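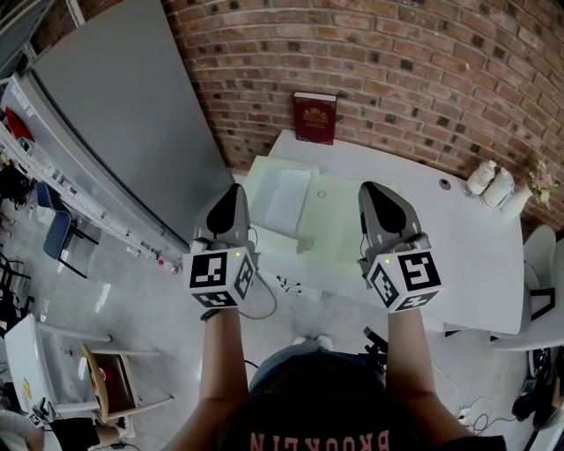 Trostcombe, April 30, 2019

Skemby hand grippers, pair
Kit for home and shared workshops

The Skemby is a gripper you hold in your own hand. You do the task with it, and the recording is later used for teaching a robot arm. We build the kits in our workshop in Trostcombe, in batches of 12 pairs.

Each gripper has a gray plastic body, black teardrop-shaped finger pads and a marker cube with printed patterns on its faces. A small green light sits near the top of the cube.

In the kit
Left and right gripper, printed parts ready cleaned
2 marker cubes, white
4 finger pads, black
Screws, cable, wrist strap

Weight: 500 g each, with cube
Cable length: 200 cm
Assembly: one evening, screwdriver and hex key needed

A table against a wall is enough space for the first trials. Please keep the cube faces clean - a fingerprint on the black squares can disturb the tracking.

Mounting plate for the Rieger arm is sold separately, order no. 151. The plate for Zarusent will come in June.

Spare pads are sold in pairs. Left and right are the same part.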